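Category: Customer Service > Retention and Loyalty | 4 comments | 18 shares

Customer loyalty schemes: frequently asked questions

These answers apply to points schemes run through the Pratis module of Bumo. Settings in older Nundimero accounts have different names but work in the same way.

What counts as an active member?

A member who has earned or spent points within the activity window. The default window is 18 months. Changing it does not alter past reports, which keep the window in force when they were run.

How is the repeat purchase rate worked out?

The number of customers with two or more completed orders in the period, divided by the number of customers with at least one. Cancelled orders are left out. Part-refunded orders are counted in full.

Why does my member count differ from my customer count?

A customer record is created at first order. A member record is created only when the customer accepts the scheme terms. One shop on the Peng price plan reported 1,339 customers and far fewer members; the sign-up box had been moved to the account page and guest buyers never reached it.

Can one household share a points balance?

Yes, up to 4 members. Each keeps a separate order history. Points are pooled from the day the accounts are linked – earlier balances stay with the original member until they are moved by hand.

What happens to points when an order is returned?

Points earned on the returned items are taken back when the refund is issued, not when the parcel arrives. If the member has already spent them, the balance goes negative and is made up from later orders. Negative balances are never charged to a card.

Do points expire?

Only if you set an expiry rule. Reminder emails go out 2 weeks before the date. Members who have opted out of marketing still receive them, as they are classed as service messages in the module. Check that this suits your own privacy notice before switching them on.

Can I import balances from another scheme?

Yes, as a CSV file with one row per member. The email column must be lower case. Rows with a blank balance are skipped and listed in the import log.

How often are reports refreshed?

Overnight, at 2 a.m. Manual refresh is available to account owners only.

How do I close a scheme?

Set an end date for earning first, then a later end date for spending. Closing both on the same date is allowed but tends to produce a large number of support tickets. 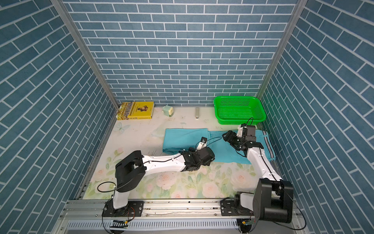
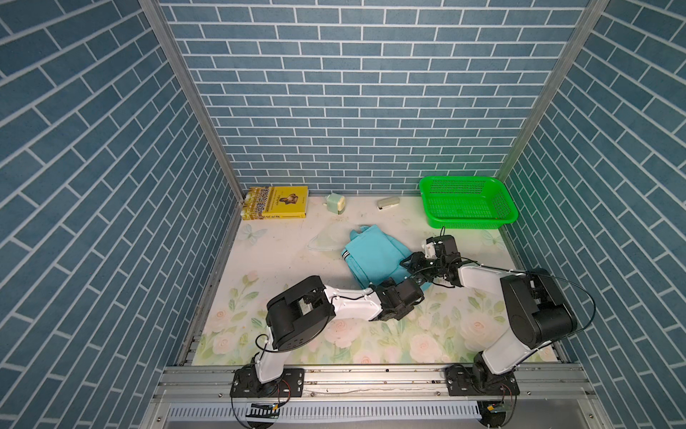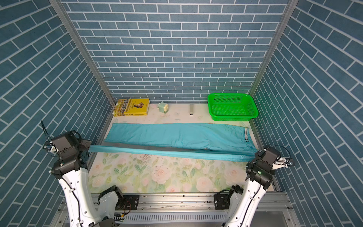
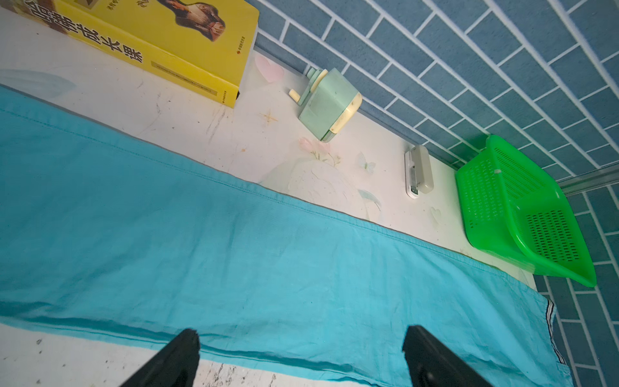
Blue brick pattern and a pale printed surface, in all four views.

Comments (4)

tillside
Does the 18 month window count from the order date or the dispatch date? Our pre-orders can sit for a whole season.

Page editor
Order date. Pre-orders count from the day payment is taken.

marrowfat
The lower case rule for emails should be in the import screen as well. Lost an afternoon to that in April.

quietledger
Pooled points work fine, but unlinking a household leaves the whole balance with the first member. Worth adding to the answer on sharing.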